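Palik Hand Gripper, Bench Build Kit
Sold by Brorkura. Assembly level: intermediate.

The Palik is a hand-held parallel gripper for building at home or on a shared workshop bench. The operator carries it by a handle and closes two fingers on the object. Demonstrations recorded this way can be replayed on an arm with the matching jaw. The kit ships unassembled. Finger blocks and housings may be printed by the buyer from the supplied files or ordered finished in black.

What is in the box
Finger blocks, one pair
Handle and linkage set
Brass bushings, pressed or loose
Camera bracket
Fastener bag, metric
Printed build sheet, 9 pages

Specifications
Mass, assembled, without camera: 259 g
Recommended layer height for printed parts: 0.2 mm
Finger mounting: screw through top face, one per block
Camera: not included
Pairs per two-handed station: 2

Build notes
Print the finger blocks solid. Infill below full density lets the screw pull through when the jaw closes on a hard rim. Clean the top face with a flat file before fitting. Ream the bushing seats by hand and press the bushings in square; a tilted bushing shows up later as one finger lagging behind the other. Do not use thread lock on the finger screws until the jaw alignment has been checked closed and half open.

Bench trials
Rigid, thin-walled and open-grid objects are the useful cases for a first session. A rounded bucket rim loads both fingers at a slant. Wire mesh catches any rough edge left on the print.

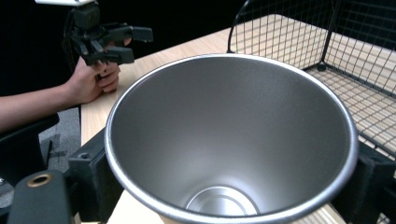
Wire rack on the table in both views.
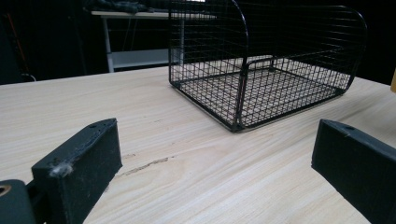

Zorica Stojanovska writes that the fit on the bushings was tighter than the sheet suggests. She printed her housings at Ostgate on the shared machine, and the seats came out small enough that the first bushing split the wall. Reaming before pressing fixed it on the second set. She would also like the fingers offered with a rubber face, as bare plastic slid on her steel cookware unless she squeezed harder than was comfortable over a long session.

Brorkura reply: the seat diameter in the housing file has been opened slightly as of May. Kits ordered finished are not affected. Rubber faces are under test and will be sold separately. Self-adhesive sheet cut to the block works in the meantime; degrease the plastic first.

Maintenance
Check the finger screws after every 200 closures during the first week of use, then monthly. Brush lint and filings off the finger blocks. Oil on the linkage pins only, one drop each. Replace a block when its gripping face is visibly rounded.

Spares
Finger blocks, bushings and linkage pins are stocked singly. Quote the revision letter molded inside the handle when ordering.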